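My daughter is three and bedtime has gone completely to pot since we moved to Carroll Street. She used to drop off by herself, now one of us sits there until gone nine. Do we carry on sitting with her or go cold turkey?
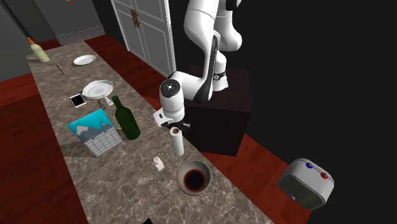
**Fedar34**

We had this with our youngest! What worked was the chair trick – you sit by the bed for a couple of nights, then shift the chair nearer the door, and so on. Took us around 2 weeks and there were tears (some of them mine), but she got there. Keep the chat to a minimum once the light's off.

*Pirkine_mum, 3 Mar 2020*

Just stay with her, they're only little once.

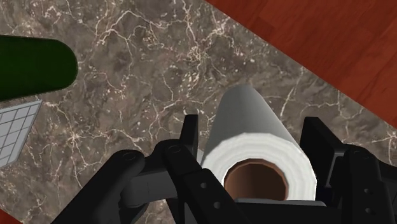
*bresov*

I'd look at her nap first. Mine was still sleeping till half three at nursery and no wonder he was wide awake at night! Once they cut it down he was a different child. We also moved the silly, noisy games to before tea, so after that it's just quiet stuff, like rolling something round across the kitchen worktop and following the veins in the marble with a finger, then bath and two books. Give it until April before you try anything drastic, a new house is a lot for them.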